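Grumance tub gets a big room and a tile floor

Saturday, January 9, 2021
2 min read

Stakadik has put its new freestanding bathtub, the Grumance, out on the floor of its hall on the Hauksdóttir lot. White, rectangular, five dark fittings lined up along one rim. No walls around it, no shower screen. Orders open later this month, price still not announced.

The company moved into the hall in November after its old place on the canal side got too tight. Tile went down first - gray, marble pattern - then the tub. Desks and tables came over from the old adress and most are staying. The ceiling lights are the long fluorescent kind, and the company says it wants softer ones before buyers start coming in. No date on that.
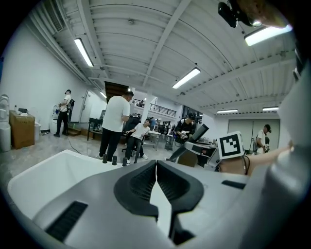

Lights on in the hall.

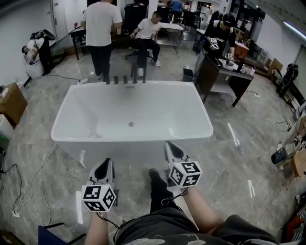
The Grumance is 60 inches long and meant for bathrooms where the tub can stand clear of the wall. Stakadik says the fittings were moved to the long side after people who tried an earlier version complained about leaning back onto them. Drain is near the middle for the same reason, two people can sit facing each other and niether gets it. Narnex supplies the fittings and will sell spare parts seperately.

Some 127 households are on the waiting list, the company says. First batch is 42 tubs, all white. A darker finish was talked about last year, then dropped over cost.

Delivery is to the curb only for now. Getting it up the stairs is the buyer's problem, though Stakadik says it is talking with two local movers. Installation not included either - a plumber is needed for the floor connection.

Visits by appointment, weekdays. Parking behind the building, enter by the side door.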